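Magazine > Features > Work and Machines

Search this site Search

The long way to teach a pair of hands

If you had told me in February that I would spend most of a morning in Doltdale watching a machine learn to tidy up, and enjoy it, I'd have asked for a stronger coffee. But there I was at Fotier, which has a low building behind the old goods yard (do bring a coat), and by eleven I was rooting for it as if it were a nephew at sports day.

The task sounds like nothing at all. Parts come along a belt, and parts of a kind must end up in a bin together. The team wants 2,000 good examples of this before the learning system, which they call Stadum, is allowed a proper try by itself. They had 500 when I called, and on a kind day they add 120 more.

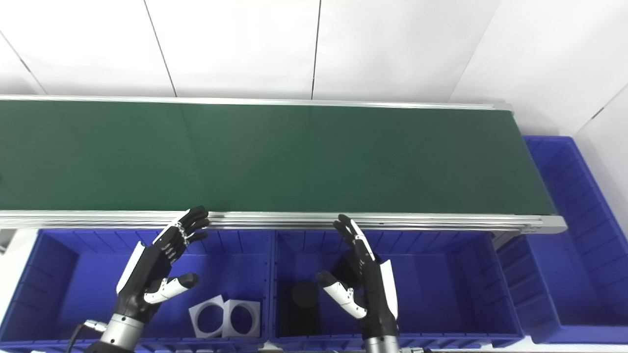
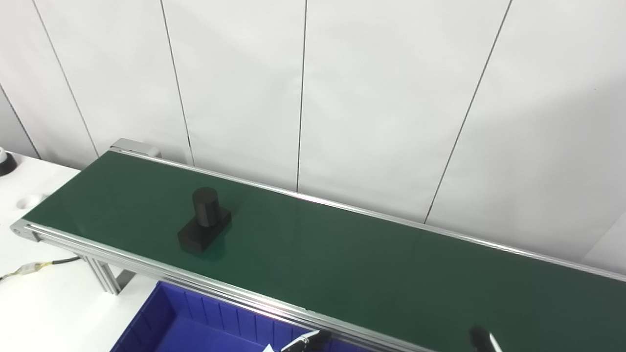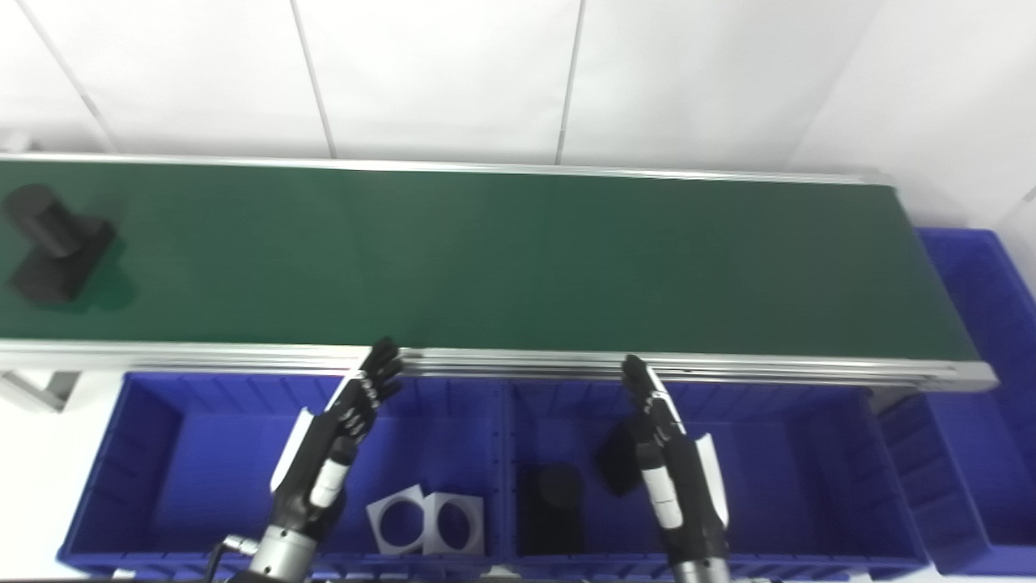 Fotier's sorting line, with its green belt and blue bins.

Each example is one attempt from start to finish, saved along with what the cameras saw and how the joints moved. A clumsy one isn't always thrown away, I was pleased to hear, as a slow recovery can teach the system a good deal. The ones that do go are the muddles, where even the people watching can't agree what was meant. There had been 17 of those in the week before my visit, and they were still being argued over at lunch, very cheerfully, with soup.

Next they hope to change the lighting and start all over again with a new set of parts.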